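Course home / Handouts / Week 5 / Glossary / Labs / Contact

Hardware Basics, handout 5: inside a desktop tower
January. Notes by Idalina Quintela

Picking up from last time. We got as far as the side panel. Reminder, power cord out FIRST, then hold the power button a few seconds, then panel. Bench, not carpet. Wrist strap clipped to bare metal, not to paint.

Lay the tower flat, open side up. Much easier than fighting it upright, nothing drops to the bottom and you can see where the cables go.

Main areas to know for the lab

Power supply. Metal box, usually in a corner. Takes wall power, gives out the low voltages. Do not open it. Ever. Capacitors inside can hold a charge after unplugging. Dead supply = swap the whole unit.

Wire colors, older style supplies. Learn these, they come up again in week 7:
yellow = 12 V
red = 5 V
orange = 3.3 V
black = ground
Don't trust color alone on big-brand machines, some makers used their own layout. Check with the meter against the service manual.

Motherboard. Everything plugs into it one way or another. Handle by the edges if it has to come out. We are NOT taking it out this week.

Processor socket and lever. Leave alone until handout 6. If you see the metal lid of the chip, the cooler is off. Old paste gets cleaned before a cooler goes back on, lint-free wipe and alcohol, small amount.

Memory. Latches at the slot ends, press outward, stick lifts. Going back in: line up the notch, push down both ends till it clicks. Most "dead" machines in this class are a stick thats not all the way in.

Drive bays. Sheet metal, sometimes sharp on the inside edges. Colored plastic on the drives or bays is normally something your meant to touch: a latch, a clip, a tab. Blue on the bench machines.
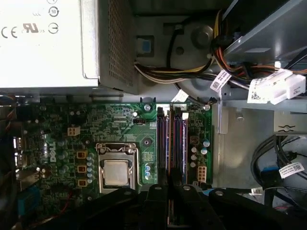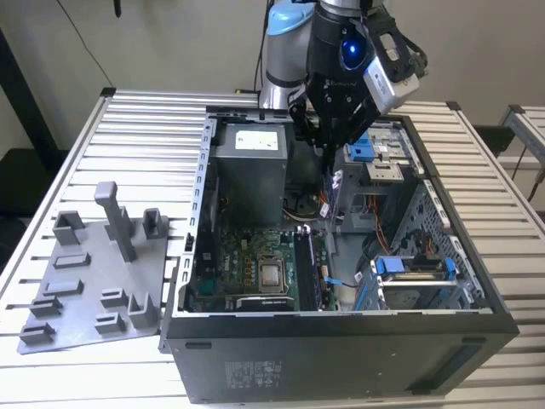 Desktop tower, green board, power supply in the upper left both times.

Question that came in after the last session, copied here as the whole group should have it. Custódio Pinheiro wrote to ask whether he should unplug every cable before pulling a drive, or only the ones in the way, as he had taken the lot out of his Rundora machine at home and then spent the evening working out which went back where. He also thinks the handout should say to label first.

Fair point, so: label first. Masking tape and a pen is fine. Then only the cables in the way, power and data on that drive, leave the rest. Pull by the plug, never by the wires. The big board connector has a clip on one side, squeeze it, rock gently, it will feel stuck. If a cable has a barcode tag tied on, leave the tag where it is, the part number may be on it and you'll want it when ordering.

Lab sheet, do in this order
1. Power off, cord out, strap on.
2. Sketch the inside before touching anything. Rough boxes OK, mark which way the cables run.
3. Label the cables on one drive.
4. Release the drive, slide out, write down maker and model.
5. Put it back, cables back, compare with your sketch.
6. Memory out and in, once.
7. Get it checked before the panel goes on.

Meter practice (if time)
Resistors only, loose ones from the Pendeo kit, nothing on the board. The one marked 1,000 ohms should read close to that. Write the actual reading in the table, not what you think it should be. If you get nothing at all, check which hole the red lead is in.

For next time: read the section on coolers, bring your sketch. Screws go in the tray, the drive ones and the case ones look alike and are not always the same thread. Anyone short a strap, ask me before we start.

Handout 6 covers the processor and paste, plus a bit on fans.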